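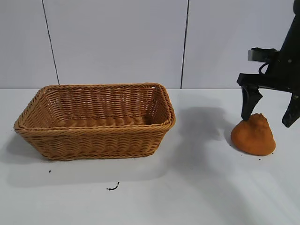
La salle Rerska ne rouvrira pas en août comme prévu. La compagnie Lernis, qui y joue depuis douze saisons, l'a appris par un courrier de la mairie et cherche maintenant un plateau pour sa prochaine création, « Hullo ». Les représentations à prix libre sont maintenues en attendant, au foyer : à la sortie on passe une corbeille tressée, rectangulaire et peu profonde, avec un gros bord en torsade, et chacun met ce qu'il veut. Pas de billetterie en ligne pour l'instant.

En cause, le gril technique. Contrôle défavorable, charges à revoir, devis plus lourd que prévu. Résultat : les 76 fauteuils du balcon restent condamnés et la scène est interdite aux décors suspendus. Le parterre, lui, pourrait resservir avant la fin des travaux mais rien de signé.

Côté troupe on accuse le coup. « On a un spectacle prêt, des costumes, une bande-son, et pas de scène », résume la compagnie dans un communiqué envoyé hier soir. Elle demande une subvention d'urgence et un calendrier écrit. Une pétition lancée dans le quartier a déja recueilli 1255 signatures.

Piste évoquée : l'ancien cinéma Wike, 69 places, chauffage à refaire, loges minuscules. La commune dit étudier le dossier. Pas de réponse sur le montant.

Prochaine étape, le conseil municipal du 17 décembre, où la question est inscrite à l'ordre du jour. La compagnie appele le public à venir nombreux. Lecture d'extraits de « Hullo » sur le parvis juste avant la séance, entrée libre, prévoir des vêtements chauds.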